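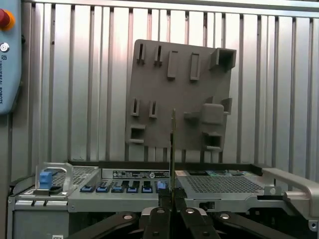

Circuit card, six blue latches and the printed grey board. Putdale, Friday arvo.

Server bits at Putdale

I've been promised "tool-free servicing" by so many brochures that I now keep a screwdriver in my pocket as a matter of policy. The grey metal chassis on this page came with the same promise, in a quote from Ferreira for $3180 that used the word "effortless" twice. I went out to Putdale in August to look at the gear before we signed off on anything.

Start with the colour. Blue plastic is supposed to tell you where your fingers go, and I'll concede that the latches are easy to find. They stand out well against the dark slots and they line up in a tidy row. What a blue latch can't tell you is whether the card under it has seated properly. Every vendor I've dealt with says you'll feel it click. I have felt plenty of things click that were not home, and spent the next hour swapping perfectly good parts because of it.

There's a white label strip above the latches, printed very small. I'm sure somebody signed off on that type size at a big monitor in a bright office. Out in a metal-walled shed, with ribs of corrugated metal bouncing the light about, I'd want it double the height and half the symbols. Lutfa Marikar thinks I'm being precious and that anyone who needs to read the strip shouldn't be in the chassis anyway. I think that describes most people on a night callout.

The perforated panels I have no quarrel with. Square holes, lots of them, and air goes through holes. My quarrel is with the airflow figures in the quote, which came with no test conditions at all. How warm was the room? Were all the slots filled? I asked, and was sent the brochure again.

Then the grey board. It's 3D-printed, with narrow slot holders, square sockets and a few raised blocks, and the pitch from Erkcombe (who want to sell us more of them) is that it gives loose parts a proper home. I was ready to dislike it. A printed slot is only as good as its fit, and plastic that grips a card nicely on day one may be a different story after a few hundred goes. Erkcombe's answer was that you just print another. Righto, but who notices that the old one has worn? A slack slot doesn't send you an email.
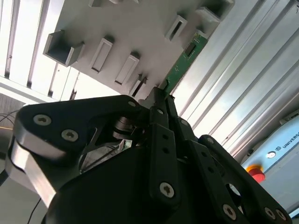
My other worry is handling. A bare board is all solder points and fine traces, and the safe place to hold it is never where your grip naturally lands. Trorano's training sheet gives this a single line, "handle by the edges", and then moves on to two pages about warranty registration. I'd happily swap the proportions. Anything long and thin also wants to tilt on the way in, and a card that starts crooked doesn't always straighten itself out. You back it off and start again, or you lean on it and hope. I know which one I see people do when it's nearly knock-off time.

So, would I buy it? The chassis, maybe, at a better price. We were offered one without the service bundle for $2322, and I've yet to hear what the extra money gets us apart from a phone number. The grey boards I'd trial before ordering a stack: same slot, same card, over and over, and check the fit along the way. If they hold up I'll say so on this page.

The fit check is on Lutfa's list for the next trip. I've asked for the actual slot measurements as well, before and after, in a spreadsheet and not in an adjective.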